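Minutes, grasp planner review, 3 February 2024

**1. Perception.** Babak Vahidi presented the Sultari segmentation build. He says it handles wrinkled bags. The group asked on what evidence, as the wrist view still smears during the approach.
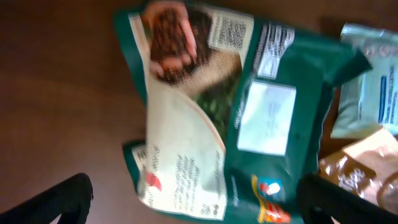 Confidence scores stay high on blurred input, which worried more people than it pleased. Scores are not to be used as a pass mark.

**2. Planning.** Fesach wants both arms planned together. Doubts were raised about a 900 ms replan limit.

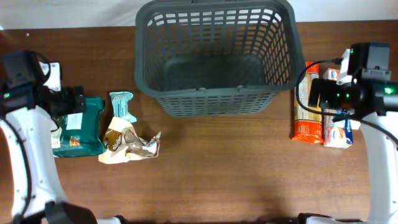

The claimed gain comes from 16 logged runs. Not accepted. Repeat with 200.

**3. Glare.** Exposure fix deferred to March.
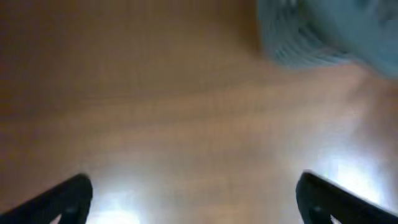
*Wrist view, glare on the tabletop near the fingers.*

**4. Release check.** Left arm placing into the basket was reviewed.

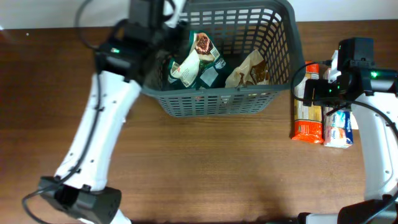 Does the planner know when an item has left the gripper?

It infers this from finger width alone. Vahidi to add a second check.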